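Household Sorting in a Shared Building: Notes After the First Winter

Posted by Maricruz Tapia
Filed under: Home, Recycling

Residents of the Ovora building in Duvbridge adopted a new arrangement for household waste last fall. I was asked to write down how it has worked on my floor, and I am publishing the notes on this blog so that neighbors who missed the Monday meeting may read them.
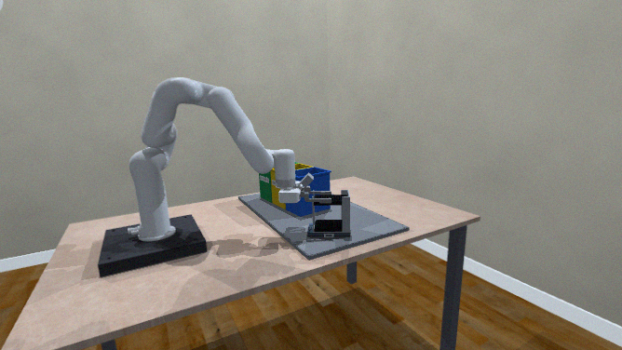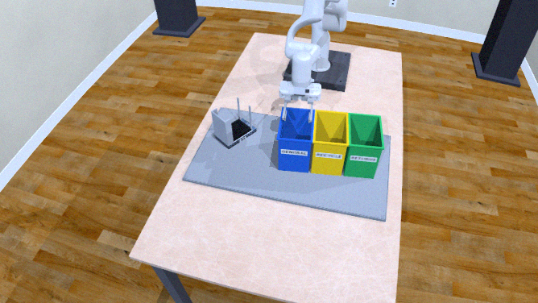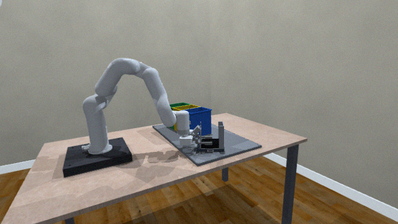
The arrangement requires each household to separate paper, metal and glass before anything is carried downstairs. Food scraps are handled apart and are collected on a different morning. Residents are asked to rinse jars and cans, to flatten boxes, and to keep plastic film out of the paper.

Compliance was uneven until February. The most frequent error was the pizza box. A box with a clean lid and a greasy base should be torn in half, and only the lid belongs with the paper. The second most frequent error was drinking glasses, which do not melt at the same temperature as bottles and are refused by the hauler.

Apartment kitchens on the Gultska Street side are narrow, and a full set of containers does not fit under the sink. Households there may use one container for paper and a single bag for metal and glass, provided the bag is sorted at the ground floor. I have followed this practice myself and find that it adds perhaps 4 minutes to a trip. Bags must not be left in the hallway overnight.

The building pays a separate charge when a load is rejected. Three loads were rejected during the winter, all of them for food in the paper. The charge is divided equally among all households, including those that sorted correctly, and several residents have objected to this in writing. I share their objection. A fairer method would be to bill by stairwell, and I intend to raise the matter again in spring.

Batteries, light bulbs and paint are outside the arrangement. They may be taken to the counter at the Lü hardware store during business hours. Batteries should have tape over the ends. Paint is accepted only in its original can with the lid closed.

Questions about the collection calendar should be left in the mailbox marked 3, beside the stairs. Please include an apartment number.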